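About Trevonent

We're a small record label and rehearsal house, and we put out music by people who mostly learned to play in somebody's basement. Trevonent started as a tape-trading list between friends who couldn't stop making each other mixes. We kept at it long enough that bands began mailing us their own songs, and at some point it seemed silly not to press one!

That first release was a seven-song record by Wekel, an accordion and drum machine duo, and we made 545 copies because that's what the money covered. We packed every one by hand. People still write to us about the second track (we love it too), and we've been putting out records ever since. The catalog now stands at 71 titles, from brass band marches to very slow synthesizer music that you should hear lying down.

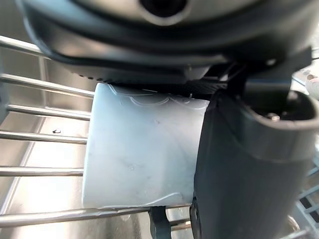 A close-up of the gripper

Our home is the Stilum building, where we have two rehearsal rooms, a mixing room and a kitchen that gets more use than either. Bands on the label rehearse free. Everybody else pays by the hour, and the drum kit, the piano and the bass amp are included, so all you need to carry up the stairs is your own instrument and a snack.

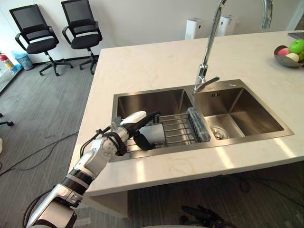 We record most things live, with everyone in one room and as few takes as the players can stand. It's a little nerve-racking and we think it sounds great. You'll hear chairs creak on a few of our albums, and on the Kaewsai live set there's a whole verse where the singer is laughing too hard to get the words out. We kept it in. The band asked us to!

Every May we throw an open house with short sets starting at 10 in the morning and going until the neighbors have had enough. Kids are welcome, and there's always a table of test pressings and misprinted sleeves for cheap.

If you make music and want us to hear it, please send it! We listen to all of it, usually together over lunch, and we write back even when it isn't a fit for the label. Rough phone recordings are fine. Tell us who plays what and where you're from, and send no more than three songs to start with.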